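Drolton Opens Box Folding and Packing Room in Drillcombe

DRILLCOMBE — Drolton, the paper goods and gift packaging company, opened a new folding and packing room at its Drillcombe site in March. The room will handle short runs of rigid and folded boxes for small shops, bakeries and mail-order sellers that need fewer boxes than a large plant will usually accept.

The smallest order the room will take is 29 boxes. The largest is 1000. Orders above that size will continue to go through the company's main line, with no change to current terms or delivery times.

The room opens with the Brindia range, a set of open-top boxes in solid colors. Brindia boxes are sold flat or made up. Customers who order them made up can also have them packed with their own goods before shipping. Tissue, paper shred and plain card dividers are available for all sizes.

"Small sellers have been asking us for this for a long time," the company said in a statement. "They want a box that looks good on a shelf, and they don't want to store a pallet of them in the back of the shop. We can now fold what they need for the month and send it out."
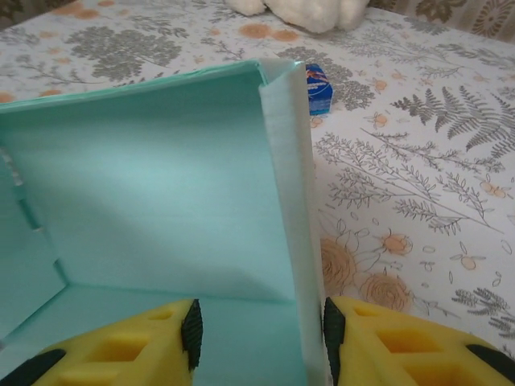
Packing tables are set up so that one order is worked on at a time. Each order has its own tray for inserts, labels and packing slips, and the tray stays with the boxes until they are sealed in the outer carton. Drolton said this follows a trial at the same site in which 340 orders were packed by hand from start to finish. Most of the mistakes found during the trial were missing inserts, and the trays were added as a result.

Corners and creases are checked before anything goes into a box. A box that doesn't sit square on the table is set aside and folded again, or recycled if the board has split. Customers may ask for a made-up sample before they approve an order. The cost of the sample is taken off the final bill if the order goes ahead.

Outer cartons and filling paper for the new room are supplied by Kanaujia, which also supplies the company's main line. Cartons are available in single-wall and double-wall board. Drolton recommends double-wall for glass, ceramics and candles, and for any order going by parcel service — pallet deliveries can normally use the lighter carton.

The Drillcombe room takes up space that was used for storing flat board. That stock has moved to racks beside the loading door, and collection hours for trade customers are the same as before.

Orders for the Brindia range are open now to existing account holders. New customers can apply for an account at the Drillcombe trade counter or ask for a form by mail. A printed color card and a price list covering all 196 items in the current catalog will be sent with each new account.

About Drolton

Drolton makes and sells boxes, gift wrap, tissue and packing supplies for shops and small businesses. Its trade counter and packing rooms are in Drillcombe.

Trade inquiries: Drolton Trade Counter, Drillcombe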